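10/12/2025

So, der Tisch ist frei. Ich schreibe das mit Bleistift und mit dem Heft auf den Knien, weil ich mich gerade nicht traue, irgendwas draufzulegen, nicht mal die Ellbogen. Lächerlich, ich weiß. Seit dem Frühstück bin ich nur am Räumen gewesen und jetzt tut mir der Rücken weh, aber ich bin so zufrieden, dass ich erst mal zwanzig Minuten mit einem Tee danebengesessen habe und geguckt habe. Auf Holz geguckt!

Angefangen hat es eigentlich gestern Abend am Telefon. Magdolna Dudás hat angerufen, wegen der Vorhänge, und dann sind wir wie immer vom Hundertsten ins Tausendste gekommen, und irgendwann fragte sie, ob ich den hellen Tisch noch habe, den aus der Wohnung in Skutow. Ja, habe ich gesagt, der steht unter dem Zeug. Unter welchem Zeug, fragte sie. Und da fing ich an aufzuzählen und hörte mir selbst dabei zu und dachte, oje. Die Steuerordner, der Karton mit den Weihnachtskugeln (seit Februar!), drei Paar Handschuhe ohne ihr jeweiliges Gegenstück, die halbe Nähkiste, der kaputte Toaster, den ich reparieren lassen wollte, und ein Stapel Zeitschriften, in denen ich jeweils ein einziges Rezept haben wollte.

Also heute früh den Wäschekorb geholt und alles rein, was nicht Papier ist. Papier auf den Boden. Das war ein Fehler, die Katze fand es herrlich und lag sofort mittendrauf. 73 Kassenzettel habe ich aussortiert, die habe ich wirklich gezählt, um es Magdolna erzählen zu können. Der älteste war aus dem Möbelladen Bárány, für die Stuhlkissen, die es schon gar nicht mehr gibt. Den habe ich aufgehoben, fragt mich nicht. Ein Umschlag mit Negativen ist auch aufgetaucht, den lege ich erst mal in die Schublade zu den anderen Umschlägen mit Negativen.

Der Toaster ist jetzt im Flur. Immerhin ein Zimmer weiter.
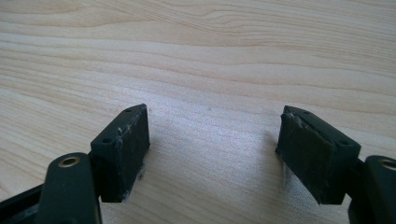
Ich hatte völlig vergessen, wie schön die Maserung ist. In so feinen Wellen läuft sie quer durch, ganz helles Beige, fast Creme, und an einer Stelle ein paar dunklere Streifen dazwischen. Wo das Licht drauffällt, schimmert es fast silbrig, ein bisschen rosa sogar, und die Maserung wird da ganz weich. Was für ein Holz das ist, weiß ich bis heute nicht sicher. Ahorn vielleicht, oder Birke. Mein Vater hat immer Birke gesagt, aber mein Vater hat bei jedem hellen Holz Birke gesagt. Magdolna tippt auf Ahorn und meint außerdem, es könnte Furnier sein, was mich kurz gekränkt hat, als hätte sie was über meine Familie gesagt.

Jetzt die große Frage: Öl oder nicht? Im Schrank steht noch die Dose Kavham, halb voll, die habe ich damals für die Regalbretter gekauft. Die Bretter sind davon schön satt geworden, aber eben auch dunkler, und das will ich hier auf keinen Fall. Gerade das Helle ist ja das Schöne daran. Und wenn es tatsächlich Furnier ist und schon lackiert, zieht das Öl sowieso nicht ein und ich habe wochenlang eine klebrige Platte. Ich glaube, ich lasse es. Ein weicher Lappen, ein Spritzer Seife, fertig. Und Untersetzer! Ich kaufe morgen Untersetzer. Korkuntersetzer, keine aus Glas, die hat meine Tante, und die klappern so.

Nachmittags dann noch kurz raus, zu Gonon, weil ich Ordnerrücken brauchte und eine Ablage, so eine mit Fächern. 22 Euro für ein bisschen Pappe, na ja, dafür in einem schönen Grün. An der Kasse hat mich die Verkäuferin gefragt, ob ich ein neues Büro einrichte, und ich habe ja gesagt, einfach so. Klang gut. Auf dem Rückweg fing es an zu nieseln und ich bin trotzdem durch den Park gegangen, mit der Ablage unter der Jacke.

Die Steuerordner kommen jetzt also ins Regal, unten links, da, wo die Atlanten waren. Die Atlanten sind vorerst auf dem Stuhl. Die Nähsachen muss ich noch sortieren, im Wäschekorb können sie nicht bleiben, spätestens am Wochenende brauche ich den ja. Und den Karton mit den Kugeln stelle ich gar nicht mehr in den Keller, für die zwei Wochen lohnt das nicht, da kann ich auch gleich anfangen zu schmücken.

Magdolna kommt Samstag zum Kaffee und will den Tisch sehen. Sie bringt Mohnkuchen mit, der krümelt wie verrückt. Ich muss noch die Tischdecke bügeln. Oder doch keine Tischdecke? Dann sieht man ja wieder nichts vom Holz. Mal schauen, und die Vorhänge haben wir auch immer noch nicht besprochen.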